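Blade chatter on backward crossovers after changing hollow

Posted in Skates and Sharpening

Declan Heffernan
I play defense in an adult league, 190 lb, skating since high school. For years I had my skates ground at a 1/2 inch hollow. In March the shop at my home rink closed and I moved to Stestska, where the default is 5/8 and they talked me into trying it. Glide is better and my legs hold up longer in the third period. The problem is backward crossovers to my left. The right blade chatters when I load it, sometimes hard enough that I lose the edge and have to put a hand down. Going to the right there is no chatter.

What I have checked so far:
Edges look level by eye with a coin laid across the blade.
Holder bolts are tight on both skates.
Steel is the same pair I had before, with plenty of height left.

I have had 3 sharpenings at the new shop and the result is the same each time. Is this the hollow being too shallow for me, or is something else going on? I would like to keep the 5/8 if I can, because of the glide.

Mahnaz Ebrahimi
A hollow that is too shallow would show up on both sides. You have chatter on one skate in one direction, so look at that skate first.

A coin across the blade is too coarse. The coin is short, and an error of a couple of thousandths at the edge looks like nothing at that length. Use a proper edge checker, the kind with a magnetic base that clamps to the side of the blade and a bar that sits across the edges. Check at the toe, the middle and the heel. Shops that do not re-center the wheel for each holder often get the middle right and leave the heel uneven. Backward crossovers put load forward of center, so the toe reading matters most for you.

Next, check for a bent blade. Take the steel out of the holder and sight down it against a straight edge. Defensemen block shots, and it takes one puck on the side of the holder. A blade with a slight bow can be ground with level edges and will still chatter, because the contact patch wanders as you roll onto it.

Last, check the radius. Ask the shop what profile they cut. If your old shop kept you on a 10 foot radius and the new one has been taking more off the toe on each visit, the forward part of the blade gets rounder and you have less steel on the ice when you lean in. Three heavy grinds can do that. Have them trace the blade on paper and compare left with right. The two traces should lie on top of each other.

If all of that comes back clean, try 9/16 before you go back to 1/2. It is a small step, and most of the glide stays.

One more item that people skip is drying. Rust pits along the edge will feel like chatter at speed. I wipe the steel at the rink, then again at home, and leave the blades out of the guards overnight. I rinse the holders in the kitchen sink every few weeks to get the grit out of the bolt recesses.

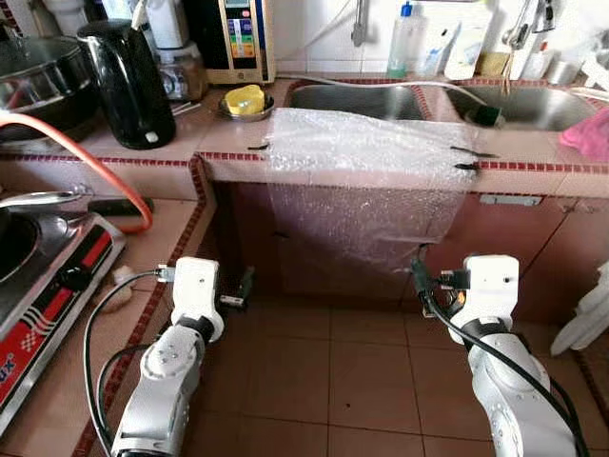 Use lukewarm water and no soap on the rivets, then stand the skates with the tongues pulled forward. Do not put them near a heater. The boot will dry unevenly and the glue at the sole can let go, and then you have play between the boot and the holder that feels the same as a bad edge.

Jistinus
just go back to 1/2. I tried 5/8 two seasons ago and hated it, slid all over the place. glide is overrated if you play D

also who is grinding them? at my rink the morning guy is fine and the evening guy burns the steel. same machine

Declan Heffernan
Update. I bought an edge checker and measured both skates. Left is level at all three points. Right is level in the middle and the heel, but the outside edge is high at the toe. The blade is straight against the ruler. I took the readings to the shop and they re-centered the wheel and did the right one again without charging me.

Skated one game on it since. Chatter is mostly gone at medium speed. I still get a little when I really lean, so the profile trace is next. The shop says they can do it but have to order the template.

Mahnaz Ebrahimi
Have them trace before they grind again. If the toe on the right was off for three visits, it has probably lost some shape, and another pass will take more. Post the two traces when you have them.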